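Goline Workspace, first floor – monthly safety check with comments

Unit 1403, Tarura Court. Checked October 11, 2020
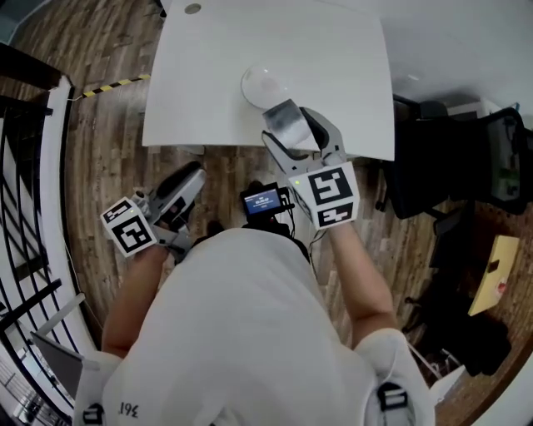
White table, standing work.

1. Exits and stairs
Rear fire door: opens. Needs a shove, as it did in March. The log says "adjusted". I would like to know what was adjusted.
Stair lighting: pass.
Signs: pass, although the arrow by the kitchen still points people at a cupboard.

2. Extinguishers
Pins and seals in place on all 5. The service labels are in date. Two are sitting on the floor under their brackets – FAIL. A bracket is only useful with something hanging on it.

3. Electrics
Brilon heater, meeting room: cable sound, plug sound, tip switch works. Pass, grudgingly. It still stands too close to the blind.
Extension leads: one plugged into another behind the printer. FAIL. I unplugged it and expect to find it back next month.
Portable appliance stickers: present. A sticker shows that somebody had stickers. Please send me the test sheets.

4. Floors and walkways
Carpet edge at the top of the stairs: taped again. Tape is not a repair. FAIL.
Main aisle: clear at the time of checking, which was a Sunday, so I draw no conclusions.

5. Work tables
Height: fine for short jobs. Anyone standing for a whole shift should be offered a mat and a stool, and I can find no record that either was.
Legs and fixings: tight. Pass.

6. First aid
Box by the sink: plasters low, eyewash out of date. FAIL.
Accident book: no entries since March. Either a very careful floor or a pen shortage.

7. Alarm
Weekly test sheet filled in for every week, all in the same ink and the same slope. Grabowska Fire & Alarm to confirm from the panel memory.

Result: not passed. Items 2, 3, 4 and 6 to be put right within 2 weeks, with photos of the finished work – "in hand" will not be accepted as an answer.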